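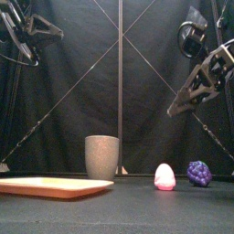
Die beiden Arme über dem Versuchstisch in Dresness: links unten das Tablett, daneben der graue Becher, rechts die Spielzeugtrauben.

Ferbridge stoppt Zweiarmtische nach unerwarteter Bewegung

Dresness, 1. Juli 2019. Der Robotikbetrieb Ferbridge hat an seinem Standort Dresness 18 Arbeitstische mit je zwei Roboterarmen vorläufig außer Betrieb genommen. Auslöser ist ein Vorfall aus der vergangenen Woche, bei dem sich einer der Arme in einer Pause weiterbewegte, obwohl die Bedienoberfläche ihn als angehalten meldete. Verletzt wurde niemand. Der Arm stieß gegen den gegenüberliegenden Greifer, an dem sich eine Halteschraube löste.

An den Tischen greifen und versetzen die Arme Alltagsgegenstände und Spielzeug. Gesteuert werden sie von einer Person am Rand des Tisches, die Bewegungen werden aufgezeichnet und später zum Anlernen der Steuerung verwendet. Zwischen zwei Durchgängen ordnen Mitarbeiter die Gegenstände von Hand neu an, die Arme müssen dafür in den Haltezustand gehen. In diesem Haltezustand kam es nach Angaben des Unternehmens zu der Bewegung.

Iqra Khattak leitet die Schicht, in der es passierte. Sie schildert den Ablauf so: Der Bediener hatte den Durchgang beendet und die Pause eingeleitet, die Anzeige sprang auf Grün. Kurz darauf hob sich der linke Arm, schwenkte zur Tischmitte und blieb erst stehen, als eine Kollegin den Notaus drückte. »Sie stand noch einen Schritt vom Tisch entfernt. Hätte sie schon hineingegriffen, wäre die Hand dazwischen gewesen«, sagt Khattak.

Der Notaus selbst hat funktioniert. Er trennt die Motoren direkt von der Versorgung und läuft nicht über die Steuerung. Der Haltezustand dagegen ist eine reine Softwarefunktion des Programms Gedunar, das Ferbridge seit Dezember an allen Tischen einsetzt.
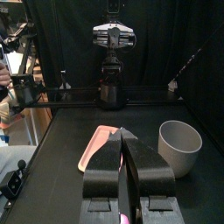 Über die Fingerspitzen des einen Greifers hinweg: der zweite Arm auf der anderen Tischseite.

Nach dem bisherigen Stand der Untersuchung lag der Fehler in der Reihenfolge zweier Befehle. Beim Einleiten der Pause leert Gedunar den Puffer, in dem noch nicht ausgeführte Bewegungen stehen, und sperrt danach die Annahme neuer Befehle. Kommt genau in diesem Moment ein verspätetes Datenpaket an, landet es im schon geleerten Puffer und bleibt dort liegen. Wird dann die Greiferstellung abgefragt, was auch in der Pause geschieht, arbeitet die Steuerung den Rest mit ab. Der Arm fährt in diesem Fall auf die zuletzt übermittelte Position.

Arnel Estrella hat den Fehler für Ferbridge nachgestellt. Er brauchte dafür einen Nachmittag und eine künstlich verzögerte Netzverbindung. Bei einer Verzögerung von 20 Millisekunden trat der Fehler nur vereinzelt auf, bei größeren Werten häufiger. Am Tag des Vorfalls war nach seinen Worten ein Netzwerkverteiler in der Halle überlastet, an dem neben den Tischen auch die Datensicherung hing. Die Sicherung lief tagsüber, weil sie in der Nacht zuvor abgebrochen war.

Ungewöhnlich ist, dass der Fehler offenbar schon länger bestand. Estrella ließ die Protokolle von 1648 Durchgängen durchsehen. In 23 davon fand sich nach Beginn der Pause noch eine Armbewegung. Meist waren es wenige Millimeter, in einem Fall schloss sich der Greifer vollständig. Gemeldet wurde davon keine. Khattak räumt ein, dass kleine Zuckungen der Arme in der Schicht als normal galten. Sie habe selbst einmal eine gesehen und sie auf das Einrasten der Bremse geschoben. 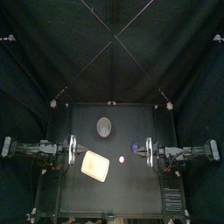 Die Arbeitsregeln am Tisch werden nun geändert. Bislang durfte nach der Anzeige »Pause« sofort in den Arbeitsbereich gegriffen werden, künftig muss vorher der Motorstrom abgeschaltet sein. Das kostet Zeit, vor allem beim Wiederanfahren, doch die Wege zwischen Greifern und Gegenständen sind kurz. Auf der Tischplatte liegt das helle Schneidebrett mit einer Ecke unmittelbar an den Fingerspitzen des linken Arms, und die rechten Finger verdecken schon einen Teil des runden, violett-blauen Gegenstands auf ihrer Seite. Wer dort etwas umlegt, hat die Hand zwangsläufig im Bereich der Finger. Ferbridge will außerdem prüfen, ob die Arme sich zum Umräumen in eine weiter zurückgezogene Stellung fahren lassen, bevor der Strom abgeschaltet wird.

Hersteller von Gedunar ist die Firma Khokhar. Deren Entwicklungsleiter Wajid Orakzai bestätigte den Fehler. Eine korrigierte Fassung, in der die Annahme von Befehlen zuerst gesperrt und der Puffer erst danach geleert wird, liege seit Freitag vor. Sie sei auf einem Prüfstand ohne Auffälligkeiten gelaufen. Weitere Kunden seien schriftlich informiert worden – wie viele es sind, teilte Orakzai nicht mit. Zu der Frage, weshalb die Greiferabfrage in der Pause überhaupt auf den Bewegungspuffer zugreift, verwies er auf eine ältere Programmfassung, in der beide Funktionen zusammengehörten.

Bei Ferbridge reicht die Korrektur allein nicht aus, um die Tische wieder freizugeben. Humaira Sethi, zuständig für die Arbeitssicherheit, verlangt zusätzlich eine Leuchte an jedem Tisch, die direkt an der Motorversorgung hängt. Die bisherige Anzeige am Bildschirm gebe nur wieder, was die Software glaube. Auch die Gefährdungsbeurteilung wird neu geschrieben. In der alten Fassung war der Haltezustand als Schutzmaßnahme aufgeführt, was nach Sethis Einschätzung von Anfang an falsch war. »Das hätte mir bei der Durchsicht auffallen müssen«, sagt sie.

Die Leuchten sind bestellt. Bis sie eingebaut sind, wird an zwei Tischen unter Aufsicht weitergearbeitet, mit gedrosselter Geschwindigkeit und einer zweiten Person am Notaus. Die Datensicherung läuft inzwischen über eine eigene Leitung. Der beschädigte Greifer wurde ausgetauscht, die Halteschrauben an den übrigen Greifern werden kontrolliert.

Talha Durrani, Standortleiter in Dresness, rechnet damit, dass die ersten Tische in der zweiten Julihälfte zurückkommen. Einen festen Termin nannte er nicht. Die Beschäftigten der betroffenen Schichten werden bis dahin beim Sichten der Aufzeichnungen eingesetzt. Die auffälligen Durchgänge sollen aus dem Datenbestand herausgenommen werden.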